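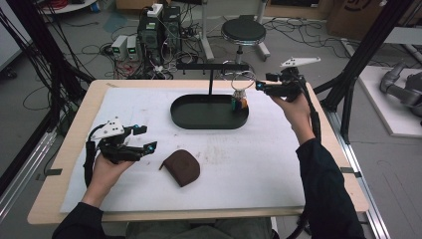
4. The Open Day at Rorura

4.1 Why we opened the doors

Most of what we know about how people teach by demonstration comes from our own small group, and we wanted to see what would happen when complete newcomers took hold of the grippers. The September open day at the Rorura workshop gave us that chance, and it was a wonderful afternoon! Visitors came over from Istach and from the Kariuki training center, many with no background in robotics at all, and the line for the demonstration table hardly let up between noon and closing. Over 400 short recordings were saved, of which 388 remained after we removed those with a tracking fault or an early stop.

We kept the task homely on purpose. Everyone knows how to tidy the things they carry in and out of the house, so our hosts could spend their few minutes with each visitor on the feel of the tools (how far the jaws open, how slowly to close them) and hardly any on the goal.

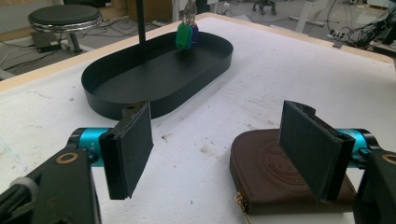

Figure 3. Keys and a zippered pouch at the demonstration table, seen from one of the hand-held grippers.

Hanging objects drew the liveliest reactions of the day. A thing that lies flat can be approached almost any way you like, but a thing that dangles will swing off at the lightest touch, and visitors found very different answers to that. Some closed in slowly from one side, and others used the second gripper as a kind of fence. Keys with plastic tags, like the green one and the purple-blue one over the black tray in Figure 3, add a further choice, as the tag is a broad, flat target while the ring above it is narrow and hard. We had expected people to go for the ring. A good many went straight for a tag, and several of them were delighted to explain their thinking to the next person in line.

Such differences are exactly what we were hoping for. Our earlier Elterau recordings, 776 in all, were made by people who had practiced together and had picked up one another's habits. The open day set is messier, with more pauses and more second tries, and we found it a joy to go through.

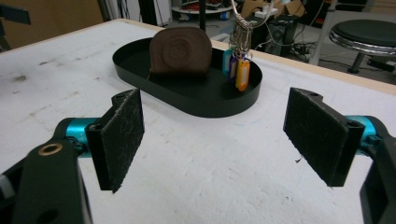
Does a visitor need practice before a recording is worth keeping? A short free trial was enough for our purposes, and we kept first attempts along with later ones as long as the tracking held.

4.2 Notes for other hosts

We let each visitor choose which hand to start with, and we set the table height once in the morning and left it alone. Next time we would put out a second stool for those waiting and schedule a longer break at 3 p.m., when our hosts were getting hoarse. The recordings are labeled by attempt, and the comparison with the Elterau set follows in Section 5.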